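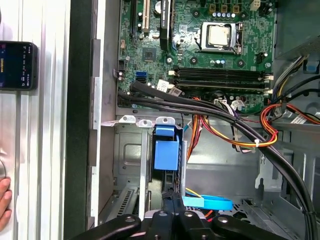 Drisasbridge Computer Reuse Workshop
Progress report to the Skovo Fund, first period
Submitted 30th April by Eylül Çetinkaya, Project Manager

1. Purpose of the grant

The Fund's award supports the refurbishment of retired office desktop computers at the Drisasbridge workshop and their placement with households and adult learning centers in the district. This report covers intake, bench work, parts recovery and the outlook for the second period.

2. Intake

The workshop received 597 desktop computers during the period, most of them from the Rirkutberg municipal offices, which replaced their desktops over the winter. Each machine is logged on arrival, and its drive is removed and held in the locked cabinet until it has been erased. The intake register was reviewed by Leif Oddsson and found to be complete.

3. Bench work

Every computer is opened and inspected before any decision is made about its future. The technician checks the processor and its retention lever, the memory slots and their latches, the coin-cell battery and the fan connection. Cables are examined along their full length. Zip ties are left in place where they keep the power wires clear of the board, and are cut only when a part has to come out.

The technical procedure was revised twice. The first revision moved the battery check to the start of the inspection, as several machines had passed all other stages and then lost their clock settings in storage. The second concerned drive trays, which had been stacked apart from the cases they came from. Matching them up again took a good deal of time, and trays now stay beside their own chassis until the cover goes back on.

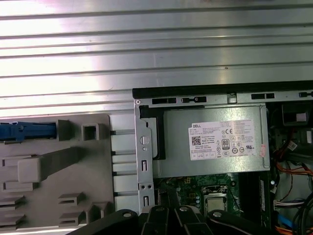

Power supplies are assessed separately. The technician reads the regulatory label and enters the details on the job sheet, including the efficiency badge where one is present. Units with an illegible label are not reused. The workshop does not open power supplies under any circumstances, and faulty ones go to the licensed recycler with the scrap metal.

4. Parts recovery

Machines that cannot be repaired are stripped for parts. A total of 1832 components has been recovered, tested and shelved, chiefly memory modules, drive trays, fans and data cables. Shelf space is now the main constraint - the storeroom was planned for complete computers, and small parts need drawers. Two drawer units have been ordered from Yadav within the approved equipment budget.

5. Staffing and training

Six trainees joined the bench during the period and all have completed the module on static protection and safe handling. Two now inspect machines without supervision. The remaining four will be assessed once they have worked through the revised procedure.

6. Second period

The workshop will give priority to clearing the backlog of inspected machines awaiting memory. No change to the budget is requested. The next report will be submitted in July, together with the placement figures and the recycler's certificates.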